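Fri 17 March — bench 2, Urnbridge

Carried on with the block sorting trial. Same two-compartment metal bin as before, on the wooden table. Georges asked whether the divider slope has any effect on where blocks settle, so I kept the bin in one position all morning and marked the table at its corners in pencil.

Blocks are the green and red-brown ones from the Đinh order. Nayara weighed the spares yesterday and the two colours agree well enough to treat as one batch. Lengths are less tidy. I have stopped assuming they are equal and will measure each one before the next series. Calipers are in the Gutside drawer, second tray.

Procedure as written up by Sylvie in August, with two changes:

- blocks go into the front compartment only, back one left clear
- no shaking or levelling by hand before the record is taken

The second change matters more. With levelling, blocks tend to end up parallel and the spacing tells us nothing. Without it we get a mix: some lying side by side, some at an angle to the walls.

Divider surface is getting poor. Smudges and scuffs over much of it, worst on the lower half. I can't tell by eye whether it is worn paint or residue. Purificación suggests wiping half with solvent and leaving the other half as a reference. Agreed, but after this series, so that the surface stays the same throughout. Front floor is speckled as well and wants the same treatment.

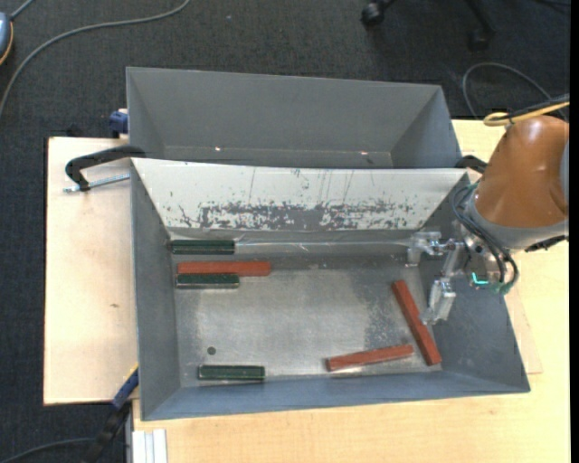

Layouts to be logged on the sheet by colour and orientation: parallel to the front wall, angled, or touching a side wall. Blocks in contact with each other get a bracket round both entries. Sheet 71 has the old column order — do not copy from it.

To do:

- measure all blocks, write length on the sheet and not on the block
- ask Kha about a replacement divider from Handau, part 1698
- solvent test, 4 wipes, then stop and compare
- re-mark the table corners, pencil is already faint

Bin stays where it is over the weekend. Please don't move it to get at the socket.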